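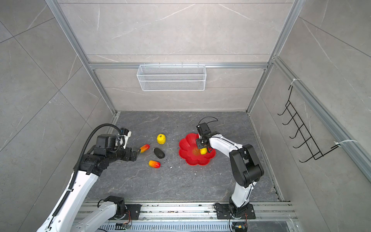

Drurkden, September

Flunside flower bowl with play fruit and vegetables

The Flunside set is again in our stock. It consists of one red bowl in the form of a flower and 14 pieces of play fruit and vegetables. We have sold it in our Drurkden shop for several years, mostly to nursery schools and to grandparents, and in the last season it was finished before we could order more.

The bowl

The bowl is red, with a scalloped rim like the petals of a flower. It measures around 20 cm from petal to petal. Small children find it easy to hold, as the fingers go naturally into the places between the petals. It is made for play and for the shelf. Please do not put hot food in it, and do not put it in the microwave. It is the same bowl as before, only the red is a little brighter than in the first series.

The fruit and vegetables

Mango, lemon, yellow pepper and a dark aubergine are in every set, together with some smaller fruits. The mango is coloured red and yellow and you receive two of them, which is useful when two children want the same one. The pepper has a small green stem. Please do not pull on it – it is glued, and we cannot replace it separately.

All pieces are in one part. They do not open and there is nothing to cut, so if you look for fruit with a cutting line and a wooden knife, the Sperling set is the better choice.
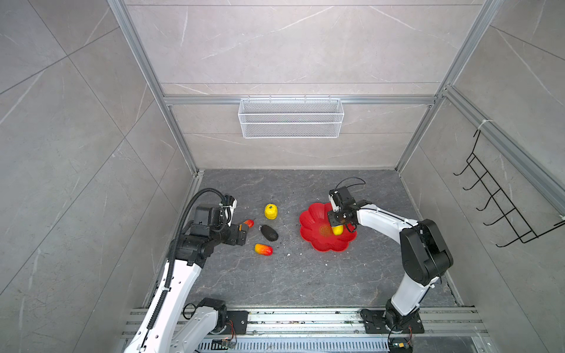
Red Flunside bowl with the lemon in it. On the left, the yellow pepper and the mango.

The complete set weighs 700 g with the bowl. It comes in a plain carton with a cotton bag inside, and the bag is large enough for the fruit but not for the bowl.

Cleaning

Wipe the pieces with a damp cloth and a little washing-up liquid, then leave them on a towel overnight. The bowl can be washed in the sink. No dishwasher, please, for any part of the set. Crumbs like to stay in the folds between the petals, and a soft toothbrush takes them out.

Age

From three years. The smallest fruits are not suitable for younger children.

Ordering

Jimonix delivers this set from its own store, normally in two or three working days. Orders over 50 euros are sent without postage. The bowl is also sold alone, and single fruits can be ordered as long as we have them – at the moment lemons yes, aubergines no.

Nursery schools that need more than five sets can write to Iwona Krawczyk for a price. For questions about a damaged or missing piece please write to Wendelin Schnyder and add the number that is printed on the bottom of the carton.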